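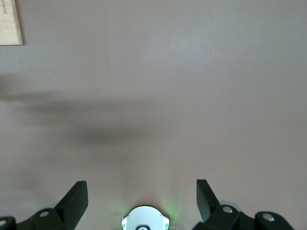
The Last Block

My grandmother left me a table and a box of blocks. The table had been in the back room at Paltetby since before I was born, and it had never had a mark on it that I could find. She wiped it down every night whether anyone had used it or not. The blocks were from the years when she worked at Grulow, packing toys into cartons for thirteen cents more an hour than the cannery paid.

My brother wanted neither. He took the car and the good lamp and drove home to Rultcombe the same afternoon.

I stayed nine days to clear the house. I did the kitchen first, then the closets, then the shed, and I left the back room alone. Every time I walked past the door I saw the box on the chair and kept going.

When there was nothing else left to do, I sat down and took off the lid. She had written on the inside of it in pencil: 264, all here. I believed her, but I counted anyway. I put them out on the table in rows and then moved each row back into the box when it was finished. It took most of the morning. I got to 263.

I looked under the chair and in the lining of the box. I took the cushion off and felt down the sides. Then I called my brother.

"Did you take a block?" I said.

"What block?"

"From Grandma's box."

He didn't say anything for a while. I could hear his kids in the next room, arguing over a cup.

"I took it when I was nine," he said. "She knew. She saw me put it in my pocket."

"She wrote that they were all here."

"Well, she would."

I asked him if he still had it. He said it was in the drawer with the batteries, and that it had been in a drawer like that in every place he had ever lived. I said he should keep it. He said no, he'd been meaning to bring it back for years and now he felt like an idiot.

It came in the mail two days later in a padded envelope, with no note. It was pale wood with a fine grain, the same as the others, and it had a bit of small dark print on one side. One corner had gone soft from being carried. I stood it near the corner of the table and left it there while I made coffee.

The light in that room comes in low, and there are always shadows on the table by the afternoon. When we were small we used to build until the shadows reached the far side, and then she would call us to wash our hands. My brother built towers. I built walls around them, and he complained that his people couldn't get out.

I drank the coffee standing up. The truck from Wong Moving was due at four and I still had the curtains to take down.

Before they came I put the block in the box with the rest and found a pencil. I thought I would write the date under her line, or my name, but what she had put was right again, so I left it. I closed the lid and taped it on all four sides. Then I got a damp cloth and wiped down the table, and waited on the front step for the truck.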